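Tulia bread knife, 18 months of daily use
Review by Edem Sarpong

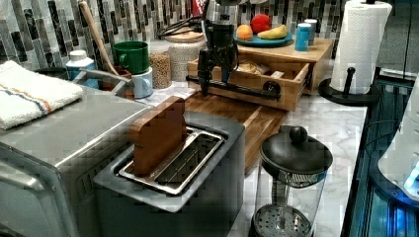
A thick slice in the two-slot toaster, with the cutting board behind.

I bought the Tulia bread knife when I moved to Kirkton and started to bake my own bread. Before this I used a small knife with teeth which came free with something else, and it made more crumbs than slices. The Tulia cost me 283 in our money at the Wumbei shop, and for that price I wanted to be sure, so I waited a long time before writing this review.

The blade is long enough for a big round loaf. The teeth are wide and rounded, more like small waves, and they go in the crust without pressing. My loaves are 600 grams of flour, mostly brown, with a hard crust, and the old knife was sliding on top of it and going down the side. Once it went in my thumb. With the Tulia I put the blade on the crust, pull it one time towards me, and it has already a line to follow. After that it is only long movements and no force.

Soft bread is a different matter. For milk bread or a sweet bun it is still good, but you must go slowly and let the bread cool completely. I am not patient, and when I cut warm bread the inside sticks on the blade and tears. I don't blame the knife for this. My sister has a much more expensive one from Marnby and hers does the same.

Thickness was my biggest question before buying. I like a thick slice for toast and a thin slice for sandwiches. The blade is stiff, so it does not bend when you are near the bottom of the loaf, and the slice has the same thickness at both ends. At first mine were like a wedge, thin on top and fat below. I learned that I was holding the knife too tight and turning my wrist. If your slices are like this, look at your hand first. For very thin slices I think a guide box is still better, and I use one when people come to eat.

The handle I like less. It is smooth and a bit narrow for a large hand. With dry fingers there is no problem. With butter or oil on them it turns a little. There is also a small gap where the handle meets the blade and the flour goes in there. I clean it with a toothpick every few weeks. The paper in the box says to wash by hand and I have always done so, therefore I cannot tell you about the dishwasher.

It also cuts other things. Tomatoes very well, pineapple very well, a frozen loaf not at all (please let it thaw). In June I used it for a layered cake for my daughter and the layers came out flat.

Is it still sharp? Yes, but less than in the beginning. I notice it on the first cut of a very hard crust, where now I need 2 pulls. I have not tried to sharpen it. The shop told me that they can send it away and it comes back in two weeks, but I don't want to be without it for so long, so I keep postponing.

One last complaint is the cover. It is a thin sleeve of plastic, and mine had a crack by the second month. I made another from cardboard and tape. It is ugly and it stays on better.

I give it four out of five. With a better handle it would be five.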